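Zeletti Wrist Recording Kit

Home > Equipment > Recording > Zeletti

The Zeletti is a recording kit for teams who teach a robot arm by showing it the work. A person guides the arm through a task, and the kit saves what the wrist camera sees together with the position of the arm and the opening of the fingers. The result is a set of examples which you can give to your learning system without much cleaning.

We developed it at Dakau for our own needs first. Shamim Tanoli was preparing a large collection of tabletop tasks in our Grerkberg workshop, and he was losing one hour every day to match video files with arm files by hand. The first version of the Zeletti was made to take this work away from him. He still uses it, and most changes in the present version came from his notes.

What is in the package

Wrist camera with short cable
Mounting block, black
Two gripper fingers, dark gray, with slot on the inner side
Foot pedal for start and stop
Recording software, license for 3 computers
Printed setup guide

The camera sits low and looks forward between the fingers. We chose this place after many trials. Both finger tips stay in view when the gripper is open, so the system can learn where the tips are in relation to the object and not only where the arm is. 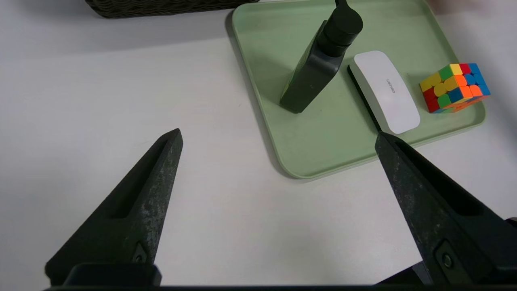
Wrist view with open gripper. Tray task with pump bottle, white case and puzzle cube.

Tasks with a tray are a good start for new users. Put a few things of different shape on it, turn the tray a little between recordings, and change the order of the things also. If the tray always stands in the same place, the system will learn the place and will fail when you move it. We made this mistake ourselves in March and had to record the full set again.

Recording

Press the pedal once to start and once more to stop. If the example went badly, hold the pedal for 2 seconds and the file is marked as rejected. Rejected files are not deleted, they go to a separate folder. Some of our customers use them later for training on failures.

Each file receives a task name, the name of the operator and a free comment. Please write the comments. After some weeks it is difficult to remember why one recording looks different from the others.

Technical notes

Battery life of pedal: around 14 hours
Finger change: 2 screws, tool included
Works with the Minhas arm controller, other controllers on request
Not for use in wet areas

Delivery and support

Delivery time is 7 working days after we confirm the order. Spare fingers can be ordered separately, in pairs only. For questions about your arm, write to us before ordering and tell us the model and the flange type. Support by e-mail is included in the price. The support desk closes at noon on Friday.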